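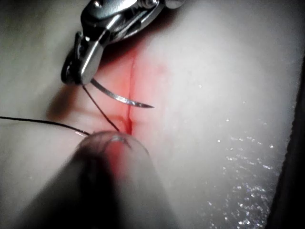
Getting the wagon through the Warkari winter run

Posted in February by admin

The Warkari Motor Club winter run left from the feed store lot in Plalora at 7:30 a.m. and ended at the old ferry landing at Lurkel, two days later, by way of every paved grade the route book could find. The wagon, known in this house as Fang on account of one bent bumper guard, finished under its own power. Total distance from my garage door and back was 1,844 miles. The club run itself was less than half of that. The rest was the drive out and the drive home.

These notes are mostly for my own use before next winter. They cover the cooling system, tires, fuel and the route book, in the order I dealt with them.

Cooling

Last year the wagon ran cold on the flat and hot on the climbs, and the heater was no use in either case. The thermostat was stuck part way open. I replaced it with one that tested at 178 degrees in a saucepan on the stove. The old one started to open well below its stamped rating and never closed all the way.

The radiator was flushed from the bottom hose until the water ran clear. I also changed the cap, which had a cracked seal, and both heater hoses. The lower radiator hose was newer and stayed. On the run the gauge sat a needle's width below the middle mark and moved only on the long grade above Lurkel, where it went up by the same amount and came back down at the top.

One hose clamp was loose at the first lunch stop. I tightened it a turn and a half. Worm-drive clamps should be checked again after the first full heat cycle, and I didn't do it.

Tires

I set all four at 40 psi cold before loading. With tools, spare parts and luggage in the back, this gave even wear across the tread by the end. It is higher than the sticker on the door post, which was written for a different type of tire. The ride was hard over the expansion joints and the steering was lighter than usual at parking speed. I will try a little less in front next time and leave the rear alone.

The spare was low. It had not been looked at since the previous run.
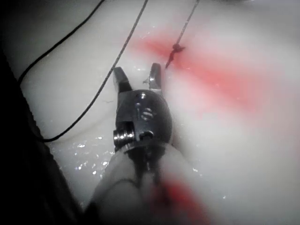
Fuel and ignition

The wagon pings on regular with the timing where I like it. I used 93 octane when it was for sale and backed the timing off two degrees when it wasn't. There were two stations on the second day with only one grade, so the timing light and the distributor wrench rode in the door pocket.

Mileage was worse than I had planned for. Part of it was the headwind and part of it was the carburetor, which has been rich at idle for as long as I have owned the car. The plugs came out dry and black. I cleaned them at the motel and they were the same color the next night. A rebuild kit is on the shelf. The accelerator pump in the kit has a longer shaft than the one in the car, so one of the two is wrong.

The route book

The club prints distances in tenths of a mile from the last turn, with no running total. This works if your odometer is right. Mine reads short – nearly three percent over the measured stretch outside Plalora – and by the fourth instruction on a page I was looking for a left turn that had already gone by.

I have used a correction table taped to the dash in past years. This time I reset the trip meter at each turn and did the math in my head, and missed two turns on the first day. The table goes back in. Two other cars made the same wrong turn at the gravel plant, so the wording of that instruction may have had something to do with it.

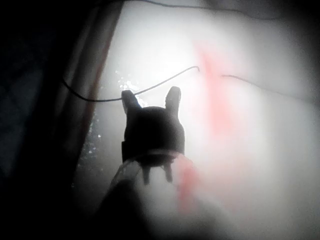 Gripper against white fabric.

Things to do before next winter

Rebuild the carburetor and settle the question of the pump shaft. Replace the speedometer drive gear, or at least count the teeth on it. Find the water leak at the left rear quarter window, which soaked the carpet on the drive home. Check the rear wheel cylinders – the pedal was fine but the fluid was down a little. Put air in the spare.

The wipers also need new arms. The blades are good, but the springs are weak and the driver's side lifts off the glass at highway speed.

Recent posts
Door seals, second attempt
What fits in the spare wheel well
Rewiring the dash lights
Notes from the Warkari swap meet
Choosing a timing light

Contact | Copyright, all rights reserved | Back to top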